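In defence of the packet

Wrote this between getting in and putting the rice on, so forgive the state of it.

People get snobby about ready-mixed spice. I used to. Had a shelf of jars in the Prernham flat, star anise, cassia, the lot, most of it gone to dust by November. Smelt of cupboard. Then Manikandan Venkataraman fed me pork belly at his place and I asked which recipie. A packet. He wasn't even sheepish.

And why should he be. Somebody who braises for a living has worked out the blend. My gran never ground her own mustard either -- never heard anyone tell her off for it.

The complaint is always "you don't know what's in it". Fair, partly. I can't read much Chinese. But I can read 卤料, big and white on green, and I can read a photo of glossy brown food well enough to get hungry. Bought on less than that before. The gold is a bit much. I like it.

What I won't defend is doubling up. One packet, one pot, water, soy, leave it alone. Around 200 grams of tofu in at the end if you want. Don't go adding five spice becuase you feel guilty.

Keep the jars if you love them. Mine went in the bin.
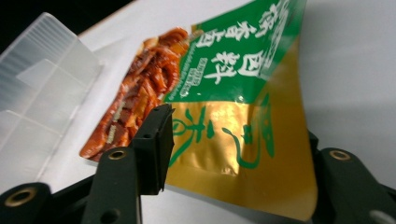
What to put in the pot

Eggs first. Always eggs.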